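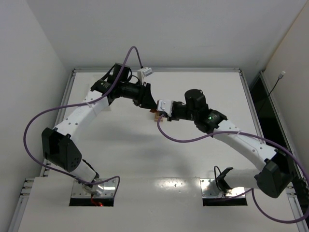 Two arms over a white work surface.

Inflatable kayaks: getting ready for the cold months

The club's inflatable kayaks have had a long season, and November is when most of them come off the water. If you own one, or have one on loan from the club shed, please read this before you put it away.

Rinse the hull with fresh water inside and out, including under the seat and around the footrests. Sand collects along the floor seams and wears through the coating over the winter if it stays there. Take the fin off and wash the fin box separately. Leszek Stępień has spare fin clips for the Flania two-seaters, so ask him if yours is cracked or missing.

Dry the boat fully before rolling it. In an unheated garage this can take two days, sometimes longer. Leave it half inflated, stand it on its side and turn it over once. Open the drain plugs and leave them open.

Roll it loosely from the bow toward the valves. Do not fold it along the same lines every year – the Tokarz boats we retired last spring had all split at the same crease. Keep pumps and paddles out of the bag. Mice got into the shed two winters ago, so bags must go on the upper racks this time.

Small leaks are easier to fix now than in spring. Pump the boat up to its normal pressure, brush soapy water over the seams and valves, and mark any bubbles with a grease pencil. A valve that hisses can often be tightened with the valve wrench, which hangs on the hook by the shed door. For a puncture, use the patch material that came with the boat and let the glue cure for the full time printed on the tube. Teresa Mazurek will run a repair evening at the Rumska boathouse in November, starting at 6. Bring the boat clean and dry, and bring your own patches if you have them. Glue is provided.

We have 23 rack spaces and almost all are taken. Members who want one should write their name on the sheet inside the shed door. Bogdan Tomaszewski keeps the list and will move boats that have no name tag to the floor.

Anyone who plans to keep paddling through the winter should talk to Szymon Ostrowski about the Trernwood trips. A dry suit is required on all of them, and groups are limited to six boats. The put-in is now on the east bank, past the footbridge, and parking is on the gravel only.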